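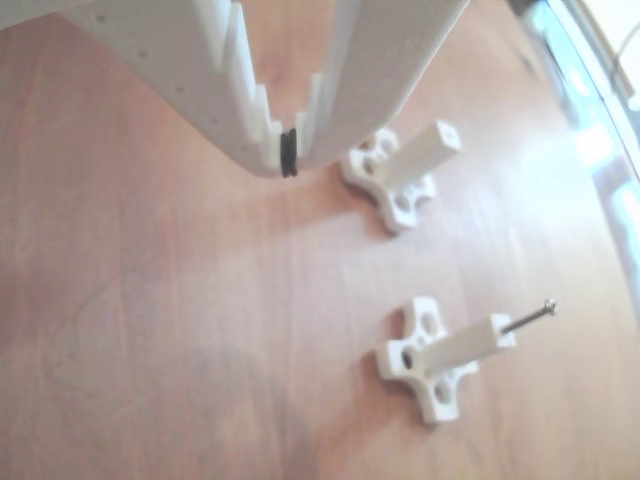
White two-finger gripper over a brown tabletop.

Torque figures belong on the parts page

Anyone who orders a brake caliper rebuild kit for an older motorcycle gets the same three lines of text: fits these models, these years, contains these seals. The tightening torque for the banjo bolt is missing. So is the piston diameter, and so is the material of the seals. I have been ordering from parts catalogs for most of my working life, and the listings hold less useful data now than the printed ones did.

My position is that a seller who lists a part for a given model should be required to list the numbers needed to fit it. For a caliper kit that means piston diameter, seal cross section, fluid compatibility and bolt torque. Four values. They fit in one row of a table.

Last October I compared 67 listings for front caliper kits in the Prokum and Lunel catalogs. Piston diameter was given in 9 of them. Seal material was given in fewer. Several listings covered model years in which the manufacturer changed calipers partway through production, and the text did not say where the change fell. A buyer with a late bike has an even chance of receiving the early kit.

Margit Illés, who ran the parts counter at Gososeo until it closed, objects that published torque values create liability. If the number is wrong and a bolt fails, the seller is exposed. I accept that the risk exists. But the seller has already made a technical claim by stating that the kit fits. A wrong fitment claim on a brake part is at least as dangerous as a wrong torque value, and sellers make fitment claims all day.

The second objection is cost. Barnabás Gulyás put the work of filling in dimensions for a catalog of 2,000 items at 200 hours. I have no quarrel with his estimate. Spread over the life of a catalog it is small, and part of it comes back in returns that do not happen. A mis-shipped kit is paid for twice in freight, and the bike sits on the stand in the meantime.

Ejigu already does a version of this for wheel bearings. Each listing gives inner diameter, outer diameter, width and seal type, and the model list comes after. You can measure the old bearing, match it and order, whether or not your bike appears in the list. Brake hydraulics could be handled the same way with no new software.

Riders can help by asking. Before ordering, write to the seller and request the piston diameter. If the answer is a repeat of the model years, buy elsewhere. Keep the old seals until the new ones have been measured against them.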